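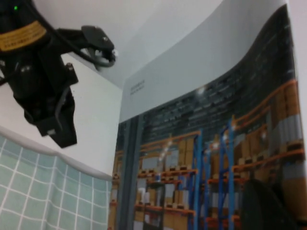
Which gripper will Plonwood fit to its picking arms?
The two-finger electric model, subject to a final check on cable wear.

Thu 19 March
By Britta Diekmann

Plonwood has finished comparing 2 grippers at its Dreluvbridge test room. Each was run on the same arm, with the same controller and wrist camera, over 14 days. The trial logged 2102 picks of cartons, cloth and printed card.

The electric unit dropped fewer cards than the suction unit and needed no air line. It was slower on cartons. Judit Major, who ran the tests, said grip force was held at 60 per cent throughout. A camera comparison began in January and is still open.

Last updated: 16:40
Contact the newsdesk | © Ploltlow | Back to top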